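Lista: textil-doblado
Asunto: Re: Camisas finas, plegado en rectángulo y cuadrícula de mesa
Hora: 17:40

En agosto alguien escribió a la lista desde el almacén de Zimard:

> Seguimos con la ficha 701 de Mandent para camisa abotonada.
> Con popelina gruesa el paquete sale a escuadra. Con tejido fino
> el canto derecho se abre y el alto varía de una prenda a otra.
> ¿Alguien marca la mesa o trabajáis solo con plantilla de cartón?
> El lote es de 2,000 prendas y no querría replanchar.

Contesto por partes.

1) Marcado de mesa. Usamos cinta azul oscuro sobre superficie marrón, en cuadrícula. La plantilla de cartón la dejamos con el lote de Dinolport: en tejido fino arrastra la tela al retirarla. La cinta no se toca durante el plegado y sirve para leer el borde inferior.

2) Canto derecho. El defecto que describes lo tenemos también. Suele venir de la manga: si se dobla con un ángulo demasiado abierto, asoma por fuera del cuerpo y ya no se corrige desde arriba. Hay que sujetar el canto y meter la solapa antes de dar el paquete por bueno.

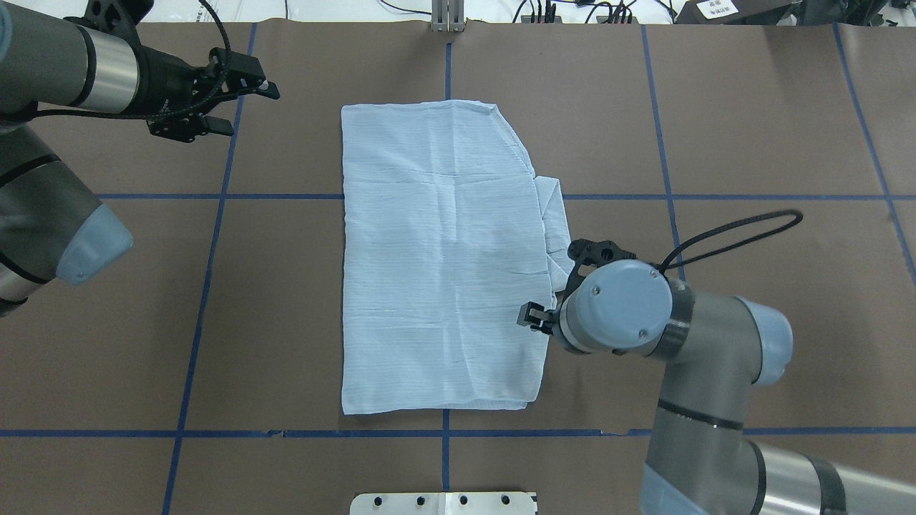

Plegado en rectángulo alto; solapa fuera de línea en la parte superior derecha.

El borde inferior tampoco queda recto, hace una ligera onda por encima de la cinta. Para nosotros eso entra en tolerancia. La solapa no.

3) Posición de partida. La ficha 701 no dice nada sobre la orientación. Nosotros extendemos la camisa con el delantero hacia arriba, el cuello hacia el operario y el bajo al fondo, con el botón del cuello abrochado. La tapeta se toma como eje. Las arrugas del cuerpo se alisan desde la tapeta hacia los costados, sin tirar del bajo.
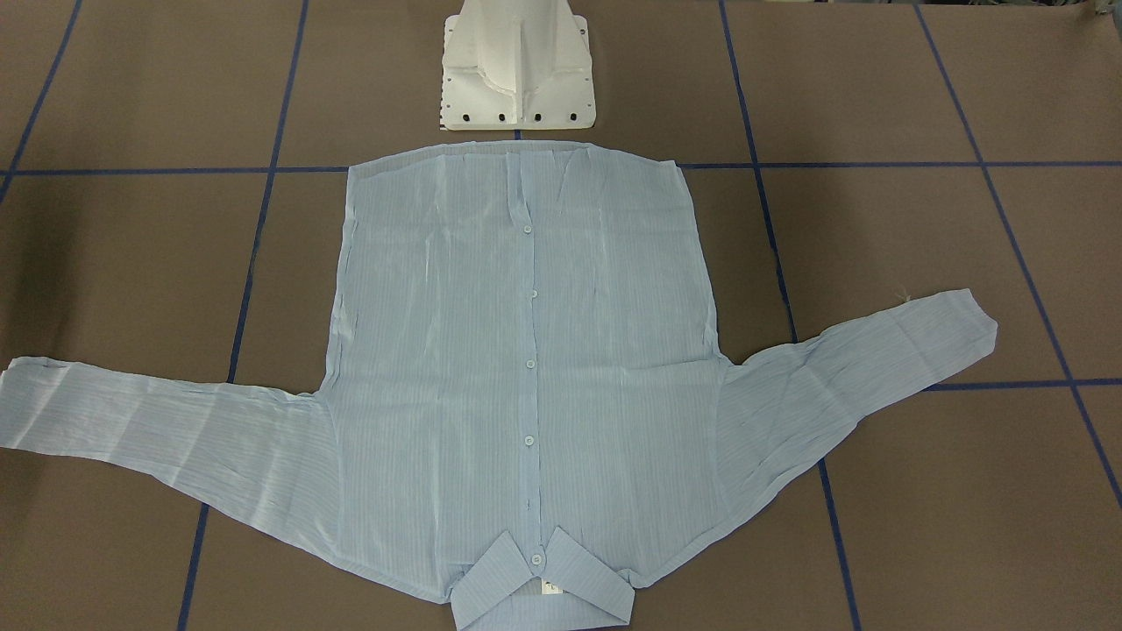 Camisa azul claro de raya fina, extendida, con el cuello abajo y la tapeta en el centro.

Las puntas del cuello se dejan abiertas en esta fase. Las mangas, estiradas en horizontal; con la manga recogida el primer doblez sale torcido.

4) Revisión. Apartamos 80 prendas por turno y medimos solo el ancho, arriba y abajo. Si la diferencia pasa de 4 mm, se desdobla entera y se empieza otra vez. Retocar un solo lado deja marca en la raya.

Sobre el papel de seda de Hayes que se mencionó en otro hilo: no lo hemos probado con este tejido. Si alguien tiene medidas con y sin papel, que las mande a la lista en texto plano, por favor; los adjuntos se pierden en el archivo.

Saludos,
Taller de acabado, Mandent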